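Third season at Vilgate and I still haven't worked out why we fall apart after halftime

We lost again, 2-0, away to Drandton. I've been going to these games long enough that I should be used to it, but the drive home still felt long. Going in at the break it was nil-all and we'd had the better of it. The back four were holding a good line and our keeper hadn't had much to do.

Then the second half started and it was the same story as the last few weeks. We stopped passing through the middle and began hitting it long to a striker who is not tall. Their first goal came from a corner we should have cleared twice. The second was a tap-in, with three of our players appealing for offside and not one of them running back.

The crowd was given as 1243, a good number for this level on a cold June afternoon. Some 200 of those were ours, down the far end near the canteen, and we were louder than the home lot until the first goal went in. 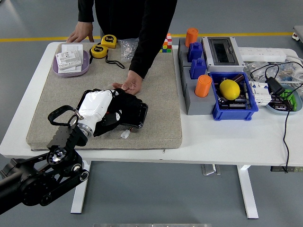

Our trouble is in midfield, and I've thought so since the club let two of the regulars go over the summer. The pair we have now are honest workers but they play too far apart, and neither wants the ball with his back to goal. A good central midfielder stays close enough to help. It's the distance between the person and the robotic hand on that beige mat, fingertips right on the edge of it. Ours are usually a long shout from each other, and any team that presses us finds the gap quickly. Drandton found it straight after the restart.

I'd like to see us try three in there, even if it means leaving a winger on the bench. We did it for a half against Quartey earlier in the year and looked much harder to play through. We drew that one and probably should have won it. The week after we went back to the old shape - no idea why - and haven't kept a clean sheet since.

A word on the new away shirts. The Flavomex logo across the front is far too big and the numbers on the back are hard to read from the stand. I spent most of the first half mixing up our left back and our left winger. The colour is fine.

Next up is a home game against a side below us on the ladder. I'll be in my usual spot behind the dugout. If we're level at the break I'm going to skip the pie queue and watch what the subs are doing in the warm-up, as I'd like to know whether the changes are planned or made in a panic. Last time two came on together and one of them had to ask where he was playing.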